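How to pack a little hinged box so you can find things in it

2019-10-28

I love a small plastic box with a lid! Give me a drawer full of odds and ends and an hour with the radio on and I'm happy. I have packed and repacked more of these than I care to admit, and since the page on button tins went up in June I've been asked again and again how I do the hinged ones, so here goes.

You don't need anything special. A shallow box with a hinged lid, a clear table, a soft cloth, a bit of thin card and whatever you want to put away. Mine usually come from Hutine, the stationery shop near the station, but a saved pencil case or an old paint box does just as well. Look for rounded corners if you can, as crumbs and fluff come out of them with one wipe and never get wedged.

Getting set up

Clear the table first. All of it, even the mug. Small things roll, and a bare tabletop is much kinder to your nerves than one with a newspaper on it. If your table has a cable hole, check that the cap is in. I lost a perfectly good pencil sharpener down an open one at my old desk and found it months later behind the skirting board.

Open the box right out until the lid lies flat, and turn it so the latch faces you. The lid is now a second tray, and this is the bit that makes the whole job so quick — you can sort into one side while you plan the other. Hold each thing over the box before you let go of it and see which way round it wants to lie. Chunky things go in first, always. 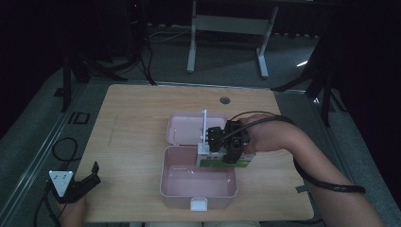 Sorting into the two halves

Start with the base. Put your biggest piece in a corner and work outwards from it, with long things along the edges and short ones filling the gaps. Try to keep everything in a single layer. I know it's tempting to stack, but once things are stacked you'll be tipping the lot out every time you want the thing at the bottom, and then you may as well have left it all in the drawer.

Use the lid for the maybes. Anything you aren't sure about can sit there until the base is done. My last maybe pile had a bent key ring, two dead pens and a Brudine eraser I'd been hunting for all summer (hooray!). If a maybe still has no place once the base is full, it belongs in another box or in the bin.

Cut a strip of card to the depth of the base and wedge it across if you want a divider. It needn't be neat. Cereal packet is fine, and it bends nicely round the corners.

The closing test

Empty the lid, then bring it over slowly. If it touches something before it meets the base, stop and look in from the side to find the tall one. Don't press! Those little latches will put up with a lot, but they hate being forced, and I've snapped two of them by being in a hurry. Lay the tall piece on its side or swap it for something flatter.

Once it's shut, pick it up and give it a gentle shake. A small rattle is normal. If everything slides to one end, tuck a folded tissue into the gap.

Wiping down the table

Do this before you put the box away, while you still have the cloth in your hand. Pale wood shows every little smudge, and a greyish streak can look far worse than it is. 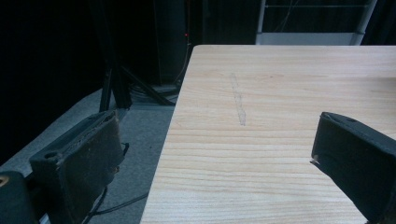 Go over the top with a dry cloth first, following the grain, and then try a barely damp one on anything that's left. Chalky smears will often lift with that alone. If one doesn't, leave it a day and try again with a tiny drop of washing-up liquid — please don't reach for the scouring pad, as it'll take the finish off and you'll have a dull patch to look at for ever after.

Labels and where to keep it

I write on masking tape and stick it to the front, just beside the latch, so I can read it with the boxes piled up. Say what's inside in plain words. "Bits" is no use at all, and I've got three boxes called that.

Mine live on the Sirnedero shelf in the hall, 14 of them now, biggest at the bottom. If you're doing a pencil box for a child, let them choose the order. They remember it better, and you might pick up a good idea or two. The next page will be on tackling the deep sort of box, with the lift-out tray, which I'm very much looking forward to!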